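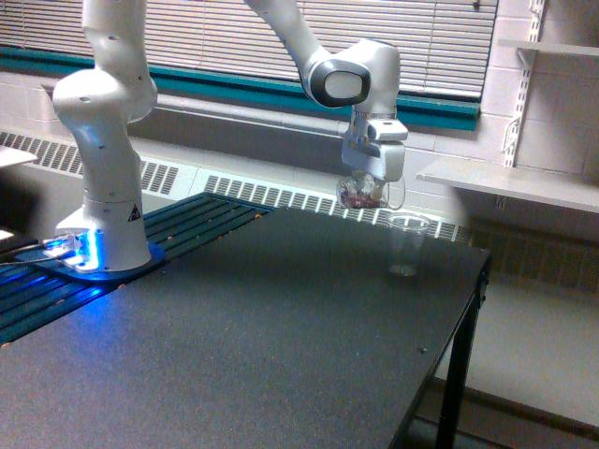

Workshop notebook – dry portions, clear cups

Posted in April by the Kusuma bench
This site uses cookies to remember your settings. Accept / Manage

Picked up at 2 pm where the last entry stopped. Still on the question of which cup to use for small dry portions on the dark table. Two candidates: the Fundale clear plastic, tapered, and the shorter Udar cup with straight sides.

Set up with the Fundale cups first. One with a little of the reddish-brown material in the bottom, the other standing on the table to receive it. The dark speckled top is good for this. Spilled bits are hard to spot on it from standing height, though, so wipe with a white cloth and look at the cloth.

Weighed out of tub 1223. Scale was reading high before I zeroed it, so ignore the first line on the tally sheet. I crossed it out but left it legible.

Notes on the cups:

The Fundale wall is thin and gives when squeezed. Fine with a small portion, less sure about a full one. Static is the bigger nuisance. Fine dust clings to the inside and a tap on the base only shifts part of it. Rinsing and air drying overnight helped last month – a dry cloth made it worse.

The Udar cup is stiffer but the rim rolls outward and holds crumbs. Did not get far with it today.

We have a carton of 2000 Fundale cups in the storeroom and one opened sleeve. The Udar carton says 598 left, going by the pencil mark on the flap. Balelura want a price for 3000 of whichever we settle on, so no point reordering before then.

To do:
Relabel tub 1223, the ink is coming off.
Try both cups again with the coarse grade.
Find the lid for the second scale.
Move the table nearer the window if the coarse grade is just as hard to see. The far corner gets very little light.

Stopped at 4:30. Cups stacked separately, used ones in the gray bin for washing.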